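4.2 Sound and duration in the kitchen sequences

The second group of sequences comes from Judness, the low-budget haunted-house film that forms the main case in this study. It was chosen over the better-known Zirnholm for a practical reason: its domestic sequences are long and largely free of music, so the effect of shot duration can be examined apart from that of the score. Following Chatzigeorgiou, we treat a sequence as "held" when a single set-up continues past the point at which the viewer has been given all the plot information it contains. The definition leaves room for disagreement, and two coders marked each sequence separately before the results were compared.

Of the 200 shots logged in Judness, 51 were coded as held. Most of these fall in the first half of the film, before any supernatural event is confirmed. This agrees with the pattern Filippos Chatzigeorgiou describes for the earlier ghost story, where the threat is placed in rooms that the audience already knows well. It is less consistent with Tirnell, in which held shots are spread evenly and seem to serve the dialogue more than the suspense.

The kitchen is the most frequent setting for held shots in our sample. It offers a large number of familiar objects at working height, and a viewer can be expected to know where such objects normally belong. A change in the position of one of them can therefore be registered without a cut, a zoom or a musical cue. In Judness the director relies on this repeatedly — the drawer, the kettle and the back door are each shown at rest for several seconds before anything is made of them. Sound is kept low throughout, and the refrigerator hum is removed from the mix shortly before each disturbance.

Margaritis uses the same setting in a different way. Its kitchen shots are short, and the camera moves in most of them. Viewers have little time to learn the layout, and the shocks depend on loud sound effects placed directly on the cut. We return to this contrast in Section 5. 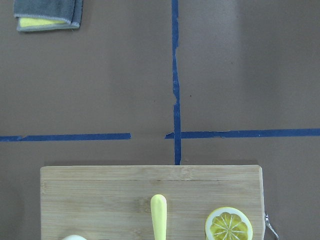
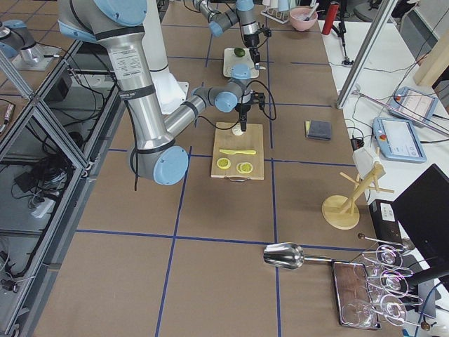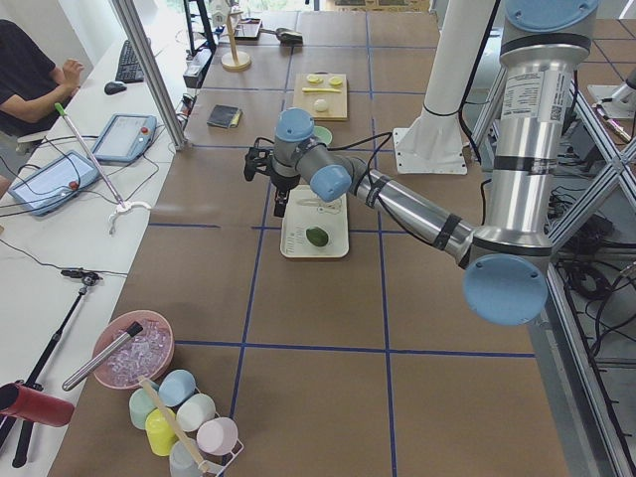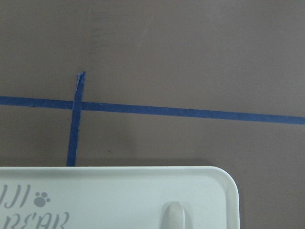 Figure 3. Tabletop views with blue tape.

The held shot depends on what may be called a settled surface, meaning a plane in the image which the viewer has stopped searching. Once attention has left it, a small intrusion can carry considerable weight. The objects involved need not be threatening in themselves. A knife lying across a cutting board above two slices of lemon, as in the second view of Figure 3, is an ordinary sight, and in a held shot it would be read first as part of the preparation of food. Only with added duration does the viewer begin to consider the blade separately from the fruit. Judness delays this second reading for as long as possible, and in two cases withholds any event that would justify it. The coders differed most often over these cases, one treating them as suspense and the other as simple scene-setting.

A limit of the method should be noted. The coding records the length of a shot and its position in the film, but takes no account of how loudly it was played in the cinema or of what an audience had been led to expect by the trailer.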